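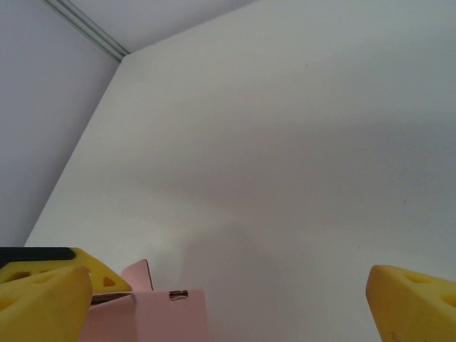 Skikent packing group, April meeting, started 9:15

1. Last minutes. Accepted, with one correction: the group did not "welcome" the color change to pink. It was told about it.

2. Pale pink line. Rirard says the new stock hides handling marks. The group would like to know which marks, and who looked. Pale colors have shown every thumbprint we ever put on them. Rirard's own trial covered 15 pieces, and we ship 294 in a slow week. Agreed to ask for the trial notes before anyone signs anything.

3. Folding. Talpur's sheet allows up to 70 seconds for each piece — the group doubts this holds after lunch. It was pointed out that the sheet starts timing with the piece already flat and square on the table. No agreement on whether picking up and turning should count. Left open again.
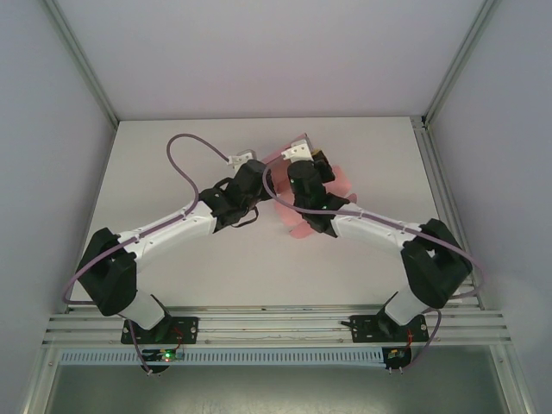
4. Work table. The white top stays for now. Jarkden wants to charge for a darker one on the grounds that pink is easier to see against it. Nobody present had any trouble seeing pink. Quote declined.

5. Order size. Rirard is offering a better price on 111 packs. The saving disappears once storage is added, and the offer letter leaves storage out. Action: ask for the price again with storage in it.

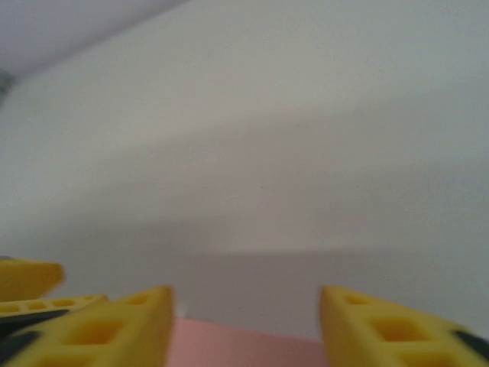
Item 2: pale pink, close up.

6. Other business. The request for a second color was not discussed. Item 3 goes first next time.

Closed 10:40.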